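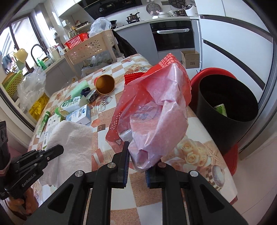 Dotted plastic bag, red and pink

From: Josphat Mugo
To: film-recycling list
Subject: Re: Sorting mixed flexible film at the Kallesitz depot

Čestmír Rusnák wrote:

> We have had thin printed bags and bubble wrap going into the same
> cage since October. The reprocessor at Ezeani has now rejected two
> loads. Their note says "mixed density, print contamination" and
> gives no numbers. Before I ask for another trial, does anyone have
> a working rule for what to pull out by hand? Our line has 4 picking
> positions and I can't get a fifth. Also, is the float tank worth
> using for this, or is it a waste of water?

Čestmír,

We went through the same thing at Nemano. I'll take the tank first.

A float tank separates polyethylene and polypropylene from PET and PVC. It won't separate LDPE from HDPE in any useful way, as both float, and the difference between them is smaller than the error you get from air trapped in folded film. If your reject note means LDPE and HDPE are mixed, the tank won't fix it. If it means there is PVC in the load, it will, provided the film is shredded first and has a wetting agent on it. Ask Ezeani which one they mean. They should have a melt flow result for each load and will usually send it if you quote the load number.

On print, the limit is normally set by ink coverage over the bale as a whole. One heavily printed bag does little harm. A cage of them turns the pellet gray or brown, and the pellet then sells as a dark grade only. We weighed the printed fraction on one cage of 74 kg and found it was up to a third of the total, well above what I would have guessed from looking at it.

Our rule at the picking positions is below. It is written for people who have about a second per item, so it goes by feel and sound and ignores the resin codes, which are missing from most bags anyway.

1. Crinkly and noisy when squeezed, thin, holds a crease: treat as HDPE. Most thin carrier bags go here. Printed ones go in a separate sack.

2. Soft, quiet, stretches before it tears: treat as LDPE. Clear and white go together, printed goes separately. Bubble wrap goes here if it has no paper backing and no tape. Slit it or run it through the rollers, or the trapped air will throw off your bale weight.
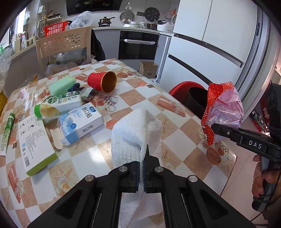

3. Stiff, glossy, springs back open when crushed: treat as PP or a laminate, and reject. Snack wrappers and most flower sleeves end up here.

4. Anything with something still inside it: reject without opening. Opening bags cost us more time than any other task on the line.

The sheet is filed as document 3316 in the Umero folder if you want the printable version. It has a column for the shift lead's initials, which you can drop.

With your staffing I would put two people on item 1, one on item 2, and one on rejects. Run it for a week before you change the cages, and keep a sample from each sack. Ezeani will want them if they reject again.

Josphat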